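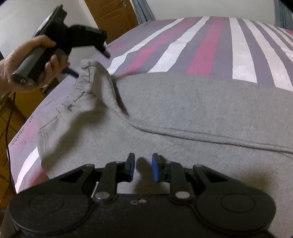 Why does the pose estimate drift when cloth fills most of the view? Cloth gives the tracker few corners it can trust, and the ones it does find move as soon as the fabric is touched.

Spent the morning on that. The visual-inertial front end in Greren keeps up to 50 features per frame and drops any whose reprojection error passes 2 pixels. On rigid objects the limit is generous. On clothes laid out on a bed it throws away good points on the sheet and keeps bad ones on the garment, which all move together and so agree with each other. The outlier test then takes the garment for the world and the bed for the error.

Tried masking by depth first. Useless, a garment lying flat is at nearly the same depth as the bed. Masking by distance from the fingertips worked better: anything within 9 cm of the pads is tracked but given no weight in the pose update. Replayed the Pallcombe set with the mask on. Of 77 episodes, all finished without a reset — the old build could not say that — though the yaw still wanders when both grippers are low and the door and curtains drop out of view.

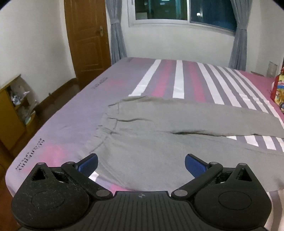
Stripes are a separate problem. A long straight edge fixes position across itself and says nothing along itself, so a patch on a striped sheet can slide along the stripe at no cost. The matcher reports high confidence all the while. I have added a check on the smaller eigenvalue of the patch gradient matrix and now reject the patch if the ratio is poor. Printed lettering passes the check easily, as do door panels and window frames.

Laing, the planner, is untouched. It asks for a smooth relative pose between left and right and does not care how it gets it. Vika still logs the two streams on separate clocks. I aligned them by hand for the replay and should not do so again; the offset belongs in the header, written once at start-up.

Friday: move the 9 cm radius into the config file, fix the Vika header, rerun with the mask off and the eigenvalue check on, to see which of the two is doing the work. Also find out why the replay tool eats memory when paused.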